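4.2 What people told us about their bedding

Last updated: July

I'll admit I expected the sleep diaries to be dull, and they were my favorite part of the whole study! We mailed 1,345 diaries to households in Dorngate and Clerkley and got 600 back with enough pages filled in to use (Inês Calado did the chasing, bless her). Most people wrote far more about their sheets and covers than about their mattress, which we'd asked about on three separate pages.

Color came up a lot. In 156 diaries someone said they'd picked a cover because it looked cheerful in the morning, and only later noticed it was too warm for summer. Américo Amaral thinks we should have asked about room temperature on the same page, and I agree with him now, though I argued the other way at the time.
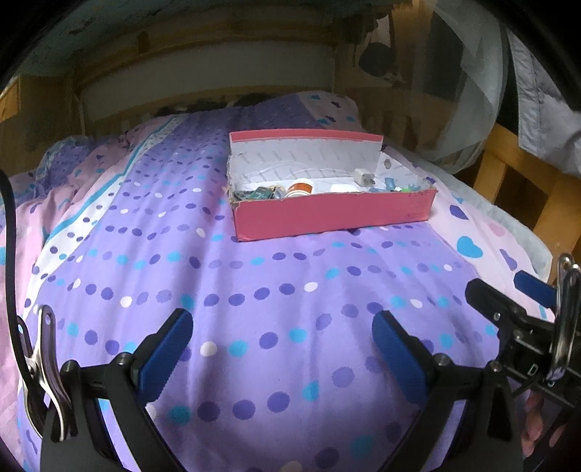 Figure 3. Patterned bedding with dots in purple, turquoise and white.

Washing was the other big theme, and here the two towns split. Clerkley people mostly changed their covers on a Saturday and slept a bit longer that night by their own reckoning. In Dorngate there was no fixed day at all, so I couldn't run the same comparison, and I've left that column blank in the table. Cristóvão Correia is recoding the Dorngate pages by hand, and we'll report those in section 4.3.

14 shares · 3 comments

We use cookies to improve your reading experience.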